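Laltine Releases Second Edition of Its Urdu Reading Course for Adult Learners

New edition adds recordings for every lesson and a separate handwriting book

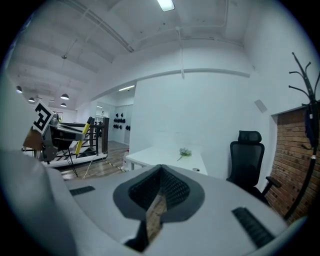 Open room with white walls and an exposed white ceiling.

December 25, 2018 - Laltine, a publisher of language courses for adults, today released the second edition of its Urdu reading course. The course is meant for people who speak or understand some Urdu but can't read it, and for beginners who want to learn the script along with the spoken language.

The new edition has 81 lessons in a single 416-page book. It comes with 2,621 audio recordings, which learners can play in a web browser or download to a phone. The first edition had audio for the opening unit only.

"The most common request we got was for more sound," said Tahira Mughal, who wrote both editions. "People would learn the letters, go on to whole words, and then not know if they were reading them correctly. Short vowels usually aren't written in Urdu, so you can know every letter in a word and still be guessing. Now you can read the word, play it, and check."

Changes to the lessons

The order of the letters has changed. The first edition taught the alphabet in its traditional order. The second groups letters by their basic shape, so that letters that differ only in their dots are taught together. Learners meet the initial, medial and final forms of each group in the same lesson, with words that use all three. The traditional order is printed inside the back cover for anyone who wants to use a dictionary.

Real reading starts earlier. Short sentences appear in lesson 6, and from lesson 30 on each lesson has a passage of at least one paragraph. Subjects include a bus timetable, a recipe for lentils, letters between two cousins, a lease, and several short stories written for the course. Vowel marks are printed in full at first and then dropped in stages.

All text from lesson 12 onward is set in the Nastaliq style, the sloping hand used in most Urdu books and newspapers. Earlier lessons show each word twice, once in Nastaliq and once in the flatter Naskh style that many learners first see on a computer screen.

Handwriting is now in its own book. In the first edition the practice lines were mixed in with the reading pages, and many learners skipped them or ran out of room. The new practice book was prepared by Kausar Magsi, who has taught evening Urdu classes for 14 years. It can be used with a pencil or with a cut pen, and it is sold separately.

"I tell my students to write slowly and say the word out loud," Magsi said. "Most of them aren't trying to have beautiful handwriting. They want to write a card to their grandmother that she can read."

Trial with learners

A trial version was tested between July and the end of fall with 1,755 learners, some in classes and others working alone. They were asked to mark any page where they got stuck and send it in. Ifeoma Ekpo, who ran the trial, said the marked pages led to nine lessons being rewritten and two being split in half.

"We had a page on the letter he that was marked more than any other," Ekpo said. "Urdu has two forms of it that do different jobs, and we had tried to cover both at once. They now have a lesson each. The lesson on numbers was also too fast, and we slowed it down."

Learners in the trial also asked for answers to the exercises. These are now printed at the back of the book, with a short note where more than one answer is possible.

For teachers

A free teacher's guide is available as a download. It gives a plan for a 50-minute class for each lesson and suggests pair work for groups in which some students speak Urdu at home and others don't. Kulsoom Warraich, who wrote the guide, said mixed groups are now the usual case in the classes she visits.

"You'll have one person who can follow a whole television drama but doesn't know a single letter, and next to them someone who has learned the letters from a website and can't order tea," Warraich said. "The guide has them read to each other and explain to each other. It works better than splitting the class."

Teachers who are using the first edition can continue to do so. A chart matching old lessons to new ones is included in the guide, and Laltine will keep the first edition audio online for two more years.

Availability

The course book and the practice book can be ordered from the Laltine website and through bookstores. The price of the course book includes all recordings. Schools ordering 10 copies or more receive a discount, and teachers may ask for an inspection copy by writing from a school address. A large-print version is in preparation.

About Laltine

Laltine publishes reading and conversation courses in Urdu, Punjabi and Sindhi for adult learners. Its books are used in community classes, colleges and home study.

Media contact

Shoaib Awan, Press Office, Laltine
Review copies and sample recordings are available on request.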